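Cell 2 back in service after gripper and cable work

The two-arm bench cell at the Bedotis workshop returned to its normal schedule on 24 December 2022. It had been out of use while the left arm's gripper was adjusted and the cabling on both arms was rerouted. The notes below are for anyone who runs the cell or has a similar one to look after.

The original fault was a position error on the left gripper. With the fingers commanded fully open, the controller reported a value that drifted during a shift and reset after a power cycle. Brenik, who supplied the drive, asked for a log before agreeing to replace anything. The log ran to 2150 open and close cycles and showed the drift starting after the arm had been working at full reach. That pointed to the cable. A connector at the wrist had backed out of its seat far enough to lose contact when the joint turned.

The connector was reseated and a strain relief was fitted next to it. The fingers were taken off, cleaned and put back with new Phillips head screws, and the open and closed limits were taught again from zero. The base bolts on both arms were checked at the same time. Two on the right mounting plate took a quarter turn.

Testing is done on the wood tabletop with ordinary objects of mixed shape and stiffness. A mallet gives a narrow handle and a heavy end. A bag changes shape under the fingers and is the harder test of closing force. One arm holds while the other stays open and still, and the logged finger position of each is compared with its commanded value.

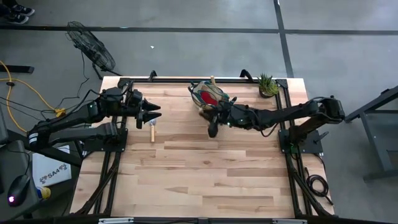 Droteck, writing after an early draft of this item went out, said that reseating the connector treats the symptom, and that on their own cells the same drift came back within weeks until the cable was given a longer service loop at the elbow. They also advised against tying the loop to the frame, as the tie becomes the new bending point.

The service loop has been added to the January work list for both arms. Until then, the limit on left arm reach stays in the program and should not be removed by operators. The wrist connector is to be checked by hand after every 20 hours of running, with motor power off and the arm supported.

If the position error returns, stop the program, save the log and leave the arm where it is. Cycling the power clears the value and removes the evidence. Logs go in the shared folder for cell 2, named by arm and shift.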